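Filed under: Support > Bimanual Cells > Faults & Safety
Updated July, by Anel Mthembu

Takley cell: fault 2263 FAQ

What is fault 2263?
A grip-force mismatch between the two arms during textile handling. The controller stops both arms and holds position.

Which items trigger it?
Socks, mostly. Thick knits and folded heels read as two layers, and the fingers overclose.
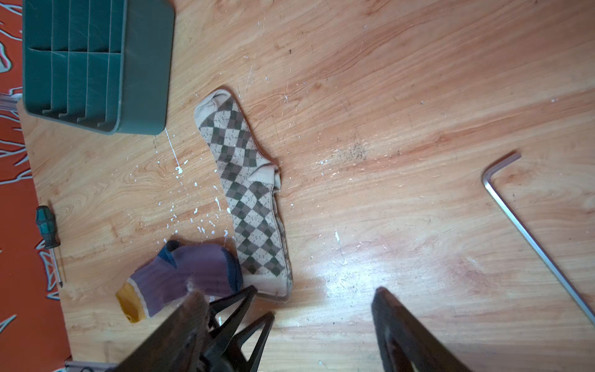 Prollosow: We got the same fault on dish towels, so I would not limit this to socks.

Noted; towels are now in the test set.

Can I reach in to free the fabric?
No. A held arm is still powered. Press the emergency stop, wait for the drives to discharge, then open the fingers by hand.

Does debris matter?
Yes. Specks on the work surface shift the contact estimate. Wipe down before restarting. 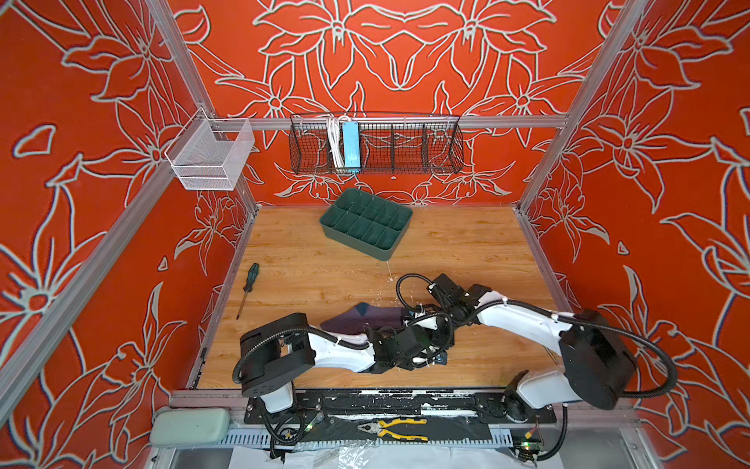
Both arms at the work surface, Takley cell.

What changed in the settings?
The force ceiling was 3000 counts. It is now 300 for all knits.

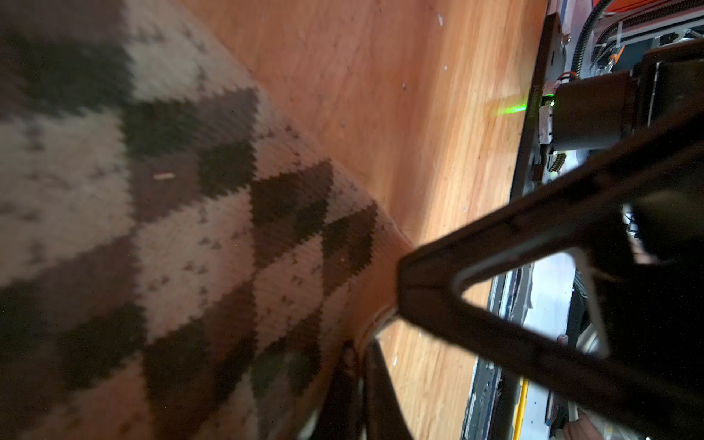

With the lower ceiling a finger can slip off a fold. Retry once, then regrasp closer to the cuff.

Comments (2)

Goltetti: Does the new ceiling survive a reboot? Ours went back to 3000.

Ní Mhurchú: Save it to profile 28 first.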